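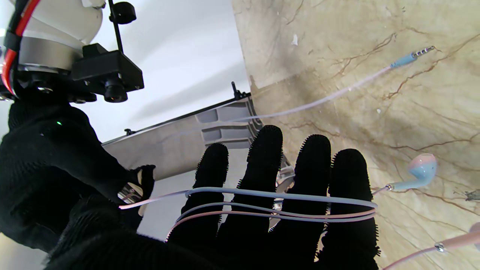
*Three loose loops over the fingers, plug still out on the stone. Pink and pale blue, with one strand that comes out closer to lavender.*

# Small Cords, Page 2: Earphones

Welcome back to the cord pages, and if you've wandered in from somewhere else, welcome anyway and pull up a chair. I'm Saodah Pangaribuan, and I have been fond of string, ribbon, shoelaces, lamp cord and every other long thin thing for as long as I can remember. Page 1 was all kitchen twine and got far more mail than I expected. Earphones get this page to themselves, because I can't think of another cord that people handle so often and look at so little.

I still use the kind with a wire. I know, I know. My nephew has given me the look more than once. But I like being able to find both halves of a thing by pulling on one of them, and I like a plug that goes in with a small click and stays there. I also like the colors they used to come in — and sometimes still do, if you're willing to dig through the bins at the back of Brillitz on a slow afternoon. Most of what you find there is black or white. Every so often there's something that looks like it was mixed up in an ice cream shop, and then I'm late for dinner.

## The colors

Pink and pale blue is a pairing I'd have called too sweet for me ten years ago, and I've come all the way around on it. What I enjoy is how the two get shared out along the length. The earbud is pink on top and light blue underneath, and the housing on the plug is light blue too, with the silver tip and its dark rings sticking out of the end. A small silver ring sits on the pink part of the cord, and I think it's the nicest bit of the lot, like a bead somebody slid on and forgot.

Black knit behind it does the pastels a lot of good. I've tried laying light cords on a cream tablecloth and you may as well lay them on fog. On beige stone they hold up pretty well, but against something dark they really sing, and a fuzzy dark thing is better still. If you have a pale cord you can't see properly, drape it over an old winter glove or a wool sock and look again!

## The loops

Wrapping a cord over the fingers is how I learned to do it, long before earphones. My grandmother did embroidery thread that way, with her fingers slightly apart so the loops had somewhere to sit, and when she closed her hand the whole bundle slid off in one piece. You have to leave it slack. A tight wrap feels tidy for the first few turns, and then you can't get it off without dragging the last loop over the first, and you've made yourself a knot out of nothing but good intentions.

Teguh Pasaribu, who wrote to me after the twine page, is a two-finger wrapper and defends it with some heat. He says four fingers make a coil too big for a shirt pocket. He's right about the pocket. I told him I keep mine in a coat, and we've left it there for the time being, although he did send a drawing.

My own way, for anyone who wants it:

- Start at the earbud end and let the buds hang, or rest them on the table.
- Wrap across all four fingers near the middle knuckles, where there's a bit of a shelf.
- Go loosely. If the cord wants to roll over on itself, let it roll.
- Stop with a hand's length left, and leave the plug free.
- Slide the coil off and take the last bit around the middle once, or twice if it's a thin cord.
- Tuck the plug through whichever end it reaches.

Teguh starts from the plug and finishes with the buds, and he says his come undone more easily. I tried it his way through the whole of March. I'll grant him that it's quick, but I kept finding the buds had worked themselves through the middle of the coil, and I'd be standing at the bus stop in Starkport picking at it with my fingernails while the bus came and went.

## Plugs

I could look at plugs all day. The 3.5 mm ones are so neatly made for something that mostly lives in the bottom of a bag with the cough drops. The metal part is banded with dark rings, and once you've noticed the rings you'll check for them on every plug you meet. The molded part behind it is where a cord usually gives out, so that's where I'm gentlest. I never finish a wrap by bending the cord hard against the housing. A loose curve costs you nothing, and a cord that's been bent sharply in the same place every evening will let you know about it sooner or later, generally in the left ear.

The spot where one cord becomes two is the other place to be kind to. I try to let it fall along the side of a loop and keep it away from the turn. It doesn't always cooperate.

## Where they live

My cords are in a shallow Ngui drawer unit that was meant for sewing patterns. The top drawer is earphones. I tried little cloth bags first, and they looked darling, and I never once put anything back in one. I tried the Joken clips next, the kind that pinch the coil shut, and those are all right for a thick cord but they leave a dent in a thin one. Now the coils just sit side by side in the drawer with a bit of felt under them, and I can see every color when I open it, and so far they've kept to themselves.

Two of you wrote to ask whether it's bad for a cord to stay wrapped for months. I don't know for certain. I do take mine out now and then and lay them flat on the counter overnight, mostly for the pleasure of it, and in the morning they've relaxed into long lazy waves with just a memory of where the fingers were. Then I wrap them all up again with the radio on. It's a nice way to spend an evening, and if the radio's playing something good I go slowly.

## Your letters

The guestbook stood at 1,354 entries when I last looked, and I've read every one, including the gentleman who only wrote "shoelaces?" Yes, sir, shoelaces are coming. They'll be on Page 3, along with ribbon if I can get the ribbon untangled. If you have a cord in an unusual color, or a way of wrapping that you learned from somebody older than you, please write and tell me how it goes, step by step if you can manage it. Drawings are very welcome too. Teguh's is on the refrigerator.

— Saodah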